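Search our explainers
Type a word here
Go

Why Doesn't the Juice Glass Fill Itself Back Up?

Have you ever watched a TV show and spotted a mistake? Maybe a girl is eating toast and there's one bite left. The picture switches to her brother, then back to her, and now the toast is whole again! Magic toast! Once you start seeing these slips you'll see them everywhere, and you might drive your family a tiny bit nuts.

The word for keeping everything matching is continuity (say it con-tin-OO-it-ee). It means that things on screen carry on properly from one moment to the next. If it's raining when the detective runs to the door, she should be soaked when she gets inside. If a boy has mud on his left knee, the mud had better not hop over to his right knee.

Why is it so hard?

A scene on TV looks like it all happened at once. Most of the time it didn't! Say two friends are talking at breakfast. First the crew films the whole table from far away. Then they move the camera and the lights and film just one friend, saying all the same lines again. Then they move everything once more and film the other friend. A breakfast that lasts 3 minutes on your screen can take all morning to film, and by then the eggs look terrible.

It gets wilder. Shows are hardly ever filmed in story order. Picture a mystery show called The Altow Bell, where the kids climb a clock tower in the first episode and go back there in the last one. It's a lot of work to get everybody up a tower, so the crew films both visits on the same day. In the morning the kids have never seen the bell before. After lunch they've solved the whole mystery, they've grown braver, and one of them has a bandage on her chin. Somebody has to remember that bandage!

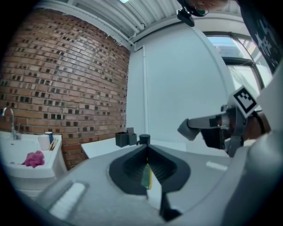
Green and yellow, and standing straight up.

Who remembers it all?

Meet the script supervisor, who has one of the best jobs on any set (I wanted it badly when I was nine). This person sits close to the camera with the script and a giant pile of notes. Which hand picked up the phone? Was the coat buttoned? Did the actor sit down before the joke or after it? It all gets written down, and lots of photos get taken too.

Other people help. The costume team keeps track of clothes, right down to a rolled sleeve. The makeup team keeps track of scratches, freckles and fake dirt. The props team looks after anything an actor picks up. They often have extra copies of the same thing, so if our toast girl has to start her breakfast over, there's a fresh slice ready to go. A busy dinner scene might need 88 meatballs!

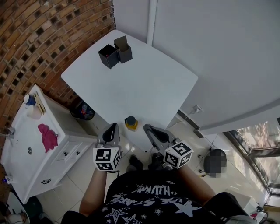

Props that sit still need watching just as much as props that get eaten. An actor bumps the furniture, or someone tidies up during a break, and the next shot doesn't match the last one. Try your eye on the white table. There are two black boxes toward the far edge, and a small jar with a dark gray lid near the close edge. Suppose this was a shot in your own show. You'd write down where the jar is, that its lid is gray and the part below is yellow, and that the flaps on the right-hand box are standing open. If the jar was over by the boxes in the very next shot and no one had touched it, some sharp kid in Flurham would be yelling at the TV.

What happens if a mistake sneaks in?

Sometimes the editor, who joins all the shots together, can fix it by picking a different try (each try is called a take). Sometimes a computer artist can paint the problem out. And sometimes the editor sees the mistake and leaves it in anyway, for a very good reason — it was the take where the actor was funniest, or saddest, or just right. If you're laughing hard enough, you won't be looking at the juice.

Try it at home

Set up a pretend snack scene with 3 things on a table. Take a photo. Now ask a grown-up to secretly move one thing while you close your eyes. Can you put it back exactly where it was without peeking at the photo? Then check! Once that's easy, add more things, and a hat.

Comments

tooth_fairy_fan: I saw a show where a man's tie changed color and my dad did not believe me so we went back and I was RIGHT

Mom of two, Coughlan: We played the snack table game for an hour. My son would like you to know he got up to nine things and the hat.

Brarnitport reader: do they really use 88 meatballs

pickle100: I want to be a script supervisor now. Or a vet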